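Home Bedding Throws & Fleece Storage Care Notes Delivery Contact

Povell Fleece, Dark Teal
Lelmont Bedding Stockroom. Page updated June 20, 2019

We didn't want to stock another fleece. Every maker says theirs is the one that won't pill, and we have stopped repeating it. Povell makes the same claim on its label. Our view is that fleece pills, and a dark color makes it easier to see.

What you get is a plain teal fleece, soft enough, with a nubby face. The label calls it "cloud weight," whatever that may be. Povell gives the weight as 300 grams per square meter. We haven't tested that and wouldn't pay extra for it.

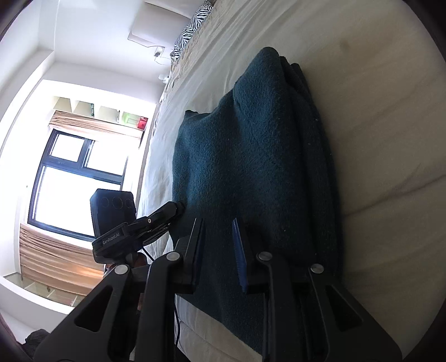 Folding is where we have most of our doubts. Povell says it "folds flat in seconds." Fleece has spring in it. Fold it in half the long way, press along the edge with your forearm, then fold it again, and you will have something that sits fairly well at the foot of a bed. Corners lift. Thick edges stay thick. If you want a stack with sharp sides, buy cotton.

Lint is the other thing. Pale bits show on dark teal, and they come from white sheets, towels, tissues left in pockets and who knows what else. A lint roller works for a day or so. Washing it by itself helps more. We were sent a "lint-shy" version in February and sent it back, as we couldn't tell the two apart.

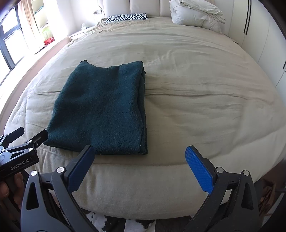 Dark teal fleece, folded, on a beige duvet.

Color: dark teal only
Care: cool wash, 80 minutes at most, low spin. No softener.
Drying: line or flat. Povell allows a low tumble. We don't like it.
Price: $59
Returns: 17 days, unwashed

Is it worth $59? If you like the color, maybe. The Guillot fleece costs less and we find it every bit as warm, but it comes in a gray we don't care for. Anyone who needs a neat-looking bed every morning should look at the woven throws first.

The storage bag sold with it is optional and we would skip it. A shelf does the same job. Folded loosely, the fleece takes up less room than you'd expect from the feel of it, and it doesn't need to be squashed into anything.

Recently viewed
Guillot Fleece, Gray
Grultolby Woven Throw
Grultolby Duvet Cover, Beige
Povell Storage Bag
Lint Roller Refills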